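Chapter 3
Who Answers the Call? Dispatch Centers and Local Government

Most people meet their local government for the first time by phone. In the city of Gustport, a call taker has 40 seconds to decide whether a caller needs police, fire or medical help – or none of them. This chapter looks at how cities set those rules and who pays for them.

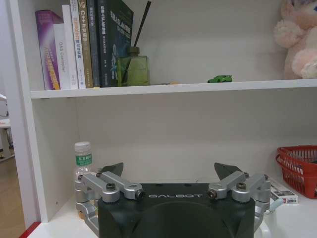

Ruth Clegg told the Gustport city council that call takers were being asked to make medical choices with two weeks of training. The council voted in April to extend the course.

Section 3.1 covers funding. Gustport shares one center with 29 smaller towns, and each pays by population – a method that not every town accepts.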